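Print this page | E-mail this page
April | By Nivaldo Furtado, Kudeck Press Office
Filed under: Company News, Tools & Storage

Kudeck opens tool case refill service to all household customers

Kudeck, the hand tool supplier, is opening its case refill service to all household customers this April. Until now the service was only available to property managers and repair firms with a trade account. From this month, anyone who owns one of the company's molded tool cases can order single replacement tools to fit the empty pockets, without having to buy a full set again.

The service covers both of the company's current household cases, the Tunder and the larger Xavier. Customers look up the pocket number on the card that comes with each case, order the tool that belongs there and receive it by mail. Cards that have been lost can be printed from the Kudeck website or requested by phone.

"People hang on to the case for years, but the tools wander off," said Gilmar Bastos, who runs the household range at Kudeck. "A screwdriver goes out to the garage and stays there. Then you have a case with holes in it, and most stores will only sell you another whole case. We had the single tools sitting on our own shelves the entire time, so we decided to sell them."

The trade version of the service started with 5 property management firms and has been running out of the company's Perside warehouse. Those firms asked mostly for screwdrivers and adjustable wrenches, and the household stock has been planned with that in mind. Pliers, hex keys and bit holders are also on the list. Tape measures and utility knives will be added when the new packing line is ready.

Orders placed before noon leave Perside the same day. Shipping is free on orders of two tools or more.

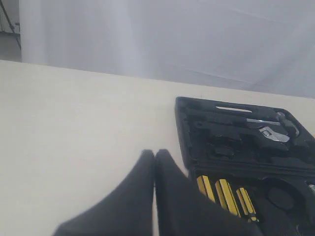
Kudeck has also changed the way it checks returned cases. Timo Haberkorn, who is in charge of quality at Perside, said the plastic itself rarely gives trouble. The most common complaint is a pocket that no longer holds its tool, usually after a case has been kept in a hot car or had something heavy stored on top of it.

"We lay the case flat and open, and we put every tool in and take it out again," Haberkorn said. "If a wrench slides around in its pocket, we want to know if the wrench is the wrong one or the pocket has spread. Quite often somebody has put in a tool from another set that is nearly the same size."

Customers who are unsure which case they own can send the measurements of the closed case to the service desk. Cases made before the current range can still be refilled in many instances, although some of the older socket pockets have no matching tool in stock. The desk will say so before taking an order.

The company offers the following advice for keeping a molded case in good order:

Store it flat with the lid closed and nothing on top.
Wipe tools down before putting them back – grit collects in the bottom of the pockets and is hard to get out.
Close an adjustable wrench to the size it had when new, or it may not seat properly.
Wash an empty case with warm water and dish soap. Do not use solvents.
Let the case dry open overnight.

To go with the launch, Kudeck is holding a refill day at its Perside store. Visitors can bring in a case and have it checked at the counter by Jeferson Damasceno and Welington Bastos of the service desk. Replacement tools bought on the day can be fitted on the spot. The first 60 customers will receive a free pocket card for their case. The store opens at 9 a.m., and there is no need to book.

Full sets remain on sale at the usual prices. Tools bought through the refill service carry the same warranty as those sold in a set, and customers should keep the packing slip as proof of purchase.

Retailers who would like to stock single tools can ask the press office for the trade price list. Press questions should go to Nivaldo Furtado at the Kudeck Press Office.

Print this page | E-mail this page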